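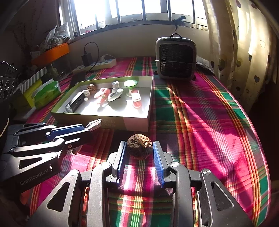
Photo: Leire Tejada / Geduda

Filed under: Visits, Robots & Automation

I'd been bugging Javiera Henríquez to let me visit the Geduda project since last fall, and in March she finally said yes (come in the morning, she told me, the light's better!). I've seen plenty of robot labs with cages and yellow tape. This visit was a plaid tablecloth, a sunny window and a box of odds and ends, and I loved it.

The question they're working on is simple enough to say out loud: can an arm learn to pick things up from people who never touch the arm? You hold a gripper in each hand, you do the job yourself, and the camera on the gripper records what it sees. Later a model trains on all of that. Walnuts are a big favorite, says Javiera, being bumpy and never quite the same shape twice.

So far they have 900 recordings from this one table. The result that got everybody talking came when Valeriano Requena trained two models, one on tidy tables and one on messy ones, and ran each through 157 grasps on objects it hadn't met. The messy one got 78 more of them than the tidy one did. I asked him to repeat that, it seemed like such a lot! He's careful about it, though – one arm, one room, and Sewwandi Talukder wants to rerun the whole thing at Worncombe before anybody writes it up.

Then I got to watch up close. A little pale blue fabric ball on the cloth, the jaws open on either side of it, a walnut over by the tray. There's a small metal ring right next to the ball too, and I kept wondering which one the fingers would meet first.

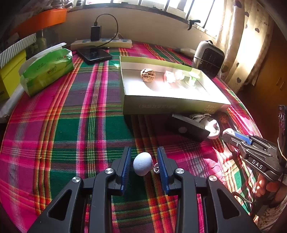 Trying it myself

Harder than it looks! My first 6 tries were too fast, and Javiera had me slow way down and start over.

Contact the Visits desk | Back to top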